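Sunday, 9 p.m.

Spent most of the day on the medication list problem again. The Lonen clinic sends its drug names as free text and Hivby wants codes, so every record that crosses over has to be matched first. We started the week with 2,405 unmatched entries. Most were spelling or dose units stuck onto the name. The matching script cleared those on the second run.

What's left is harder. "Water pill" shows up 17 times and could mean four different drugs. I'm not going to guess at those. They go back to the clinic with the chart number and they can tell us.

Allergies are next. Pacheco stores "no known allergies" as a blank field, and Hivby reads a blank as "not asked." Those are very different things to a nurse. I wrote up the rule I want and sent it to the Idance people, who own the interface.

Went out for a while before supper. My back was stiff from the chair.

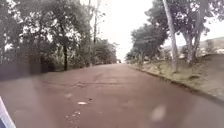 Idance answered while I was out. They want 10 test records before they change anything on their end. Fair enough. I have 4 made up already and will do the others tomorrow morning before the call. Need to include one with a blank allergy field and one with a real penicillin allergy.

Set the backup to run at midnight. Going to bed.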